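Balancing a Four-Character Fighting Game: Kirna Clash
Final project report, Game Design Workshop

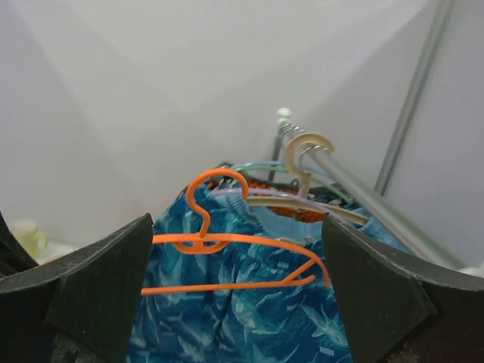
1. What I set out to do

Kirna Clash is a small 2D platform fighter I built this semester. It has four playable characters: Grenarell, Taltard, Sönmez and Kirna, who gives the game its name. I love fighting games, and I've always wondered why a character who feels great to play can still end up at the bottom of everybody's list. So my question was simple. Can a slow, heavy fighter win as often as a fast one without losing what makes it slow and heavy?

2. The starting roster

Taltard was the problem child. Big hits, huge body, terrible jump. Grenarell could run in, poke twice and be gone before Taltard's first swing came out. Sönmez fights at mid range with a thrown hook, and Kirna floats, so she does most of her damage from above. In the first build Grenarell beat Taltard in 88 percent of computer-run matches, which was worse than I had guessed (and I had guessed pretty bad!).

3. Testing

I wrote a simple bot that picks moves by distance and by how much health is left. Each pairing played 500 matches per build. The bot doesn't bait or bluff, so I also had eight classmates play sets against each other and fill in a short form afterward. They found things the bot never would, like the fact that Sönmez could hook someone off the ledge and then hang there forever.

4. Changes

My first fix was to make Taltard faster, and it was a mistake. The win rate went up, but players said he felt like a bigger Grenarell. I put his speed back and gave him armor on the first part of his heavy swing, so one light poke no longer stops it. That was the most fun change of the whole project. Suddenly Grenarell players had to think about when to come in!

I also added a short pause after Grenarell's second poke and a time limit on ledge hanging. Kirna kept all her moves, but her float now drains a meter.

5. Results

By the last build the Grenarell and Taltard matchup was close to even in bot matches. Sönmez against Kirna still leans toward Kirna, mostly on the stage with the high platforms, and I ran out of time to look at the stages properly.

6. Next steps

I want to add a training mode that shows hitboxes, plus a smarter bot that can block on reaction. Online play would be great too, but the netcode is a project of its own.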